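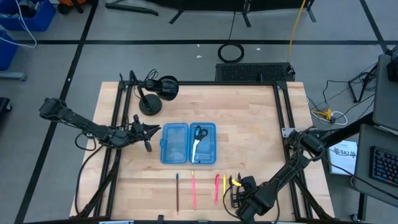
Colleen Kowalchuk swears by putting the scissors in first, and I'm with her! They're the most awkward shape you own, so let them choose their spot and fit the pens around them.

Start by laying everything out on the table with the case wide open. Test each marker on scrap paper (I keep 24 and always find a dud), then press the caps on until they click. Pens go in lengthwise, fattest first, slim ones in the gaps. Close the lid gently. If it bulges, take one out and try again, it's so satisfying when it finally shuts flat!
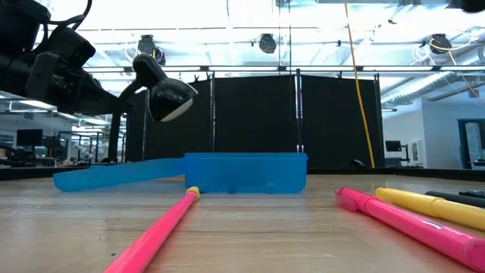
Blue case open, markers ready to sort by colour.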